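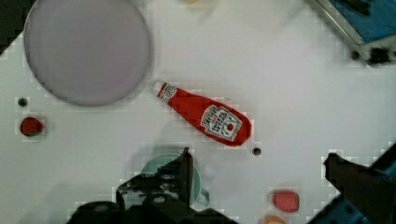
4. Setting up the play kitchen table

By now the table should be standing on its own legs and you've had your tea. This is the bit I like best, because the food finally comes out of the box! I've set up the Ollness set more times than I can remember (two of my own, then one for my sister's lot), and these steps are the order I've settled on.

Before you start

Wipe the white top with a damp cloth and dry it straight away. Don't use anything scratchy on it. I did once, and the dull patch has never come back.

Caution: keep the bag of spare screws well out of reach while you lay the table. Small children will go for it before they so much as look at the food.

4.1 Laying the table

1. Put the big round plate down first, towards one corner. It takes up a lot of room, so if you leave it till last you'll be shuffling everything else about.

2. Set the coloured bowl near the side where your child will sit or stand. Mine like it close enough to tip things into.

3. Lay the ketchup bottle on its side in the middle. It will stand up too, but a toddler's elbow soon sees to that – I gave up and let it lie.

4. Put the little tomato out by itself, away from the plate. Choosing where it goes is half the game, so don't serve it up for them.

5. Keep the rest of the food in its box for now. A few pieces at a time gets a much longer game than the whole lot tipped out at once.

Note: leave the small round holes in the table top clear. Crumbs and bits of modelling dough love them. A dry paintbrush gets most of it out, and a cocktail stick does the rest (your job, please, and not the children's).

4.2 Looking after the pieces

1. Wash the plate and bowl by hand in warm soapy water. I don't put them in the dishwasher.

2. Wipe the ketchup bottle with a cloth and don't soak it. The labels are the first thing to suffer, and Arne Rathjen, who had our set before us, managed to float one clean off a mustard pot.

3. Let everything dry on a tea towel before it goes back in the box.

Caution: don't let real sauce anywhere near the toy bottle. It will be asked for. Say no!

4.3 If a piece goes missing

Look under the sofa first, then in the real fridge, where I've found ours 11 times. For replacements, quote part number 419 for the plate or 639 for the bowl. The bottle and tomato are only sold together, so ask for the sauce and salad bag.

Next, go to section 5 for fixing the shelf.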